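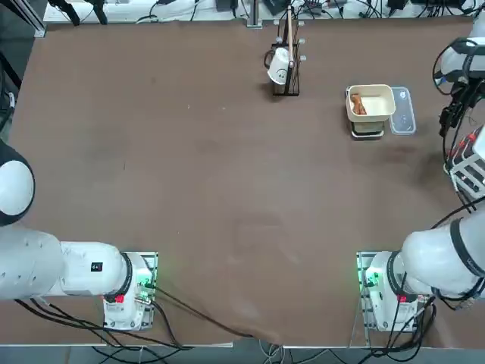 Atelier de Vusmont, la table des deux bras, avec le mug à l'envers et la barquette crème.

Bon, je commence par le mug, parce que tout le monde me demande toujours pour le mug. Il n'est à personne. Il était dans le placard de la salle de pause quand on a repris les locaux, et le jour où les gens de Hundex ont monté leurs deux bras, il leur fallait « un objet du quotidien » pour les essais. J'ai tendu ce que j'avais sous la main. Depuis, il a plus d'heures de présence que moi !

Moi, je suis aux portions. Chez Tefera, on met en barquette des petits plats pour les cantines et les trains, et mon poste à moi c'est le frit : je prends, je pose, je pèse, je ferme. Avec le temps on a le poids dans la main. Je ne me vante pas, les collègues du chaud c'est pareil avec leur louche, ils versent en parlant d'autre chose et ça tombe juste. Ma meilleure journée c'était 1 885 barquettes, un mois de décembre, avec un rhume, et le soir j'étais incapable de tenir ma fourchette.

La direction nous avait réunis à sept heures du matin, debout entre les chariots. On nous a expliqué que les bras ne remplaceraient pas les gens, qu'ils les « accompagneraient ». À l'usine de Flirkesby on leur avait dit la même chose, et là-bas la ligne du frit tenait maintenant avec une seule personne par équipe. Ça, on l'a su par les chauffeurs, comme d'habitude. J'ai demandé qui serait la personne chez nous. On m'a répondu que c'était une bonne question.

Trois semaines plus tard j'avais un nouveau badge et une manette. Enfin, deux poignées. Je bouge, le bras bouge. Je serre, il serre. Le premier jour j'ai eu le mal de mer, je vous jure, de voir cette grosse épaule blanche tourner au même moment que la mienne. J'avais envie de lui dire pardon quand je me grattais le nez.

Le but, c'était de lui montrer. Prendre un morceau, le poser dans la barquette, prendre la barquette, la poser sur la balance. Il fallait 1 000 fois le même geste, et surtout pas vraiment le même, un coup par la gauche, un coup en hésitant un peu. La technicienne insistait là-dessus, sur l'hésitation. Elle voulait que je rate de temps en temps et que je me rattrape, « comme en vrai ». J'ai répondu qu'en vrai je ne ratais pas. Elle a ri, pas moi – enfin si, un peu, mais plus tard, dans le bus.

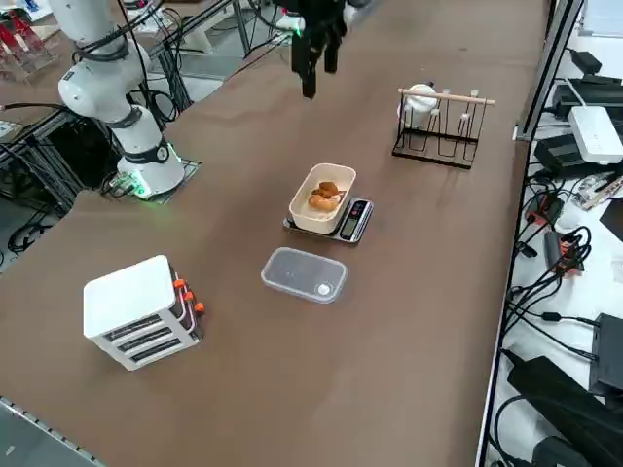
Vusmont, juin

Je reprends mon cahier, je l'avais lâché au printemps. On en est à la balance. J'ai une chaise maintenant, une vraie, avec des accoudoirs, et mon épaule ne me réveille plus la nuit. Ça faisait des années que je demandais un tapis antifatigue, alors une chaise, vous pensez !

Hier soir je suis restée après la fin de poste. La technicienne voulait faire tourner l'essai sans personne aux poignées, et elle m'a proposé de regarder. Je me suis assise sur un carton, les mains sous les cuisses pour ne pas gêner. Le bras est descendu vers la barquette, il s'est arrêté à deux doigts du bord, et il a fait un petit mouvement de côté, un truc de rien, comme on tapote pour que ça se tasse. Je n'avais jamais dit à personne que je faisais ça. Je ne savais même pas que je le faisais avec les poignées.

« Ça vient d'où, ça ? » elle a demandé, le nez dans son écran.

J'ai dit que je n'en savais rien. Elle a parlé de bruit dans les données, elle pensait nettoyer ça avant la livraison à Flirkesby. Je n'ai pas bien dormi. Ma mère tapotait les beignets comme ça, dans le plat, avec le dos des doigts, et on attendait tous autour de la table qu'elle ait fini.

Ce matin je suis arrivée à six heures et demie, avant l'équipe. J'ai rempli une barquette à la main, pour voir, sans poignées ni rien. J'ai tapoté. Puis je suis allée trouver la technicienne à la machine à café et je lui ai dit que le petit mouvement, c'était moi, et que si on l'enlevait le couvercle fermerait mal. Pour le couvercle, je n'étais pas sûre du tout. Elle a réfléchi, elle a soufflé sur son gobelet et elle a dit qu'on allait refaire une série avec, pour comparer.

On commence à neuf heures. J'ai réglé la chaise un cran plus haut.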